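About us

2 min read

Horora began with one white table. Kibet Waweru bought it for the back room of our old place in Cheetham, meaning to eat his lunch at it, and within a week it was covered in parts and he was eating on the stairs. We have a proper building now, at Pavirthorpe, and a good many more tables, but we still do most things the way we did them then - clear the top, put out only what you need, and get on with it!

We look after small things. Museums, schools, repair shops and people with very full sheds send us objects that need sorting, wrapping, laying out or putting in trays, and we work out the best way of doing it. Our first big job was the Plistivska collection, 1,954 pieces of old radio and telephone equipment that arrived in 32 crates with hardly a label between them. It took until July and we loved every minute (well, most of them).

The tables matter a lot to us. We like them white and matt, because a small dark screw shows up at once and a shiny top is tiring to look at all day. They do pick up marks. We wipe them down every evening and have stopped fretting about the ones that stay.

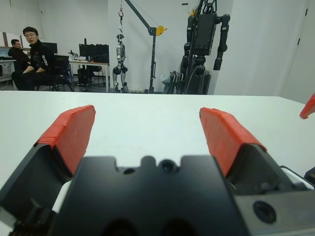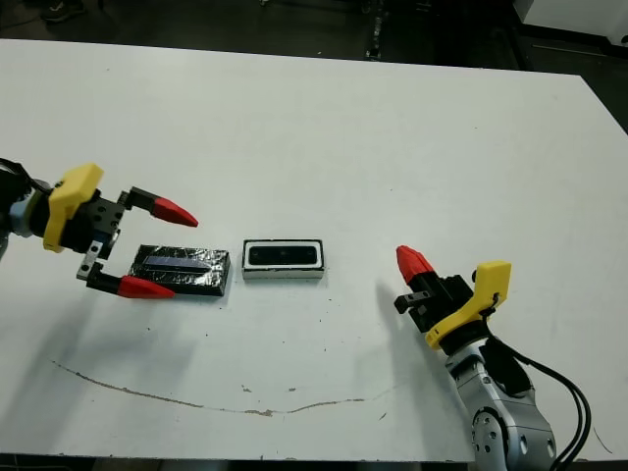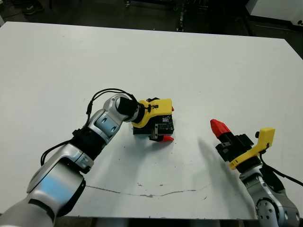
White tabletops at Pavirthorpe, with a dark wrapped block and a black-rimmed tray side by side in the middle one.

Wrapping is the part visitors ask about most. Some objects are happy in a plain tray, others want covering first, and you learn a lot by trying both. We keep a shelf of over 80 kinds of wrap, tape and lining, and anyone who comes to see us is welcome to have a go with them - children are often better at corners than we are.

We also run open afternoons for schools and clubs. Bring a box of odds and ends from home and we'll spend a couple of hours finding a place for everything in it. There's tea, there's squash, and there's usually a biscuit tin going round.

Page updated 2019-11-18

100 shares
32 comments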